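Notes on Teaching by Hand at Droltden

October 26, 2022

I have now completed my first term of work on the Droltden teaching programme, and it seems proper to set down some account of it. The programme concerns the showing of household tasks to a robot arm by remote control. An operator moves a hand controller, the arm follows, and the whole movement is kept as one demonstration. We hold 2,454 of these, gathered by 18 operators since April.

Most of our operators begin in simulation. The practice room, which we call Flimby, allows a newcomer to learn the controller before being given time on the arm itself. I was asked to complete 64 runs there before moving on.
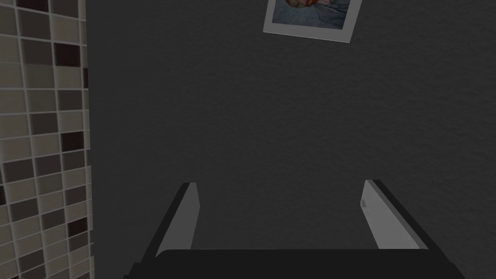
Image: Flimby practice room, simulated view. Credit: Khôi Lưu / Droltden

The gripper's two fingers stand apart with nothing between them, against a dark, rough-textured wall with a strip of small tiles to the left. I found it harder than expected to judge depth against a plain wall, and I recommend that new operators spend time on free movement before attempting any grasp.

Ashley Greenwood, who reviews our demonstrations, returned two of mine in the first week. Both contained long pauses while I considered my next move. A pause is recorded along with everything else, and the robot may learn to wait in the same place. Her advice was to plan the movement first and then carry it out at an even pace.

The next set of tasks will be recorded at Uslow. I shall report on them once the review is complete.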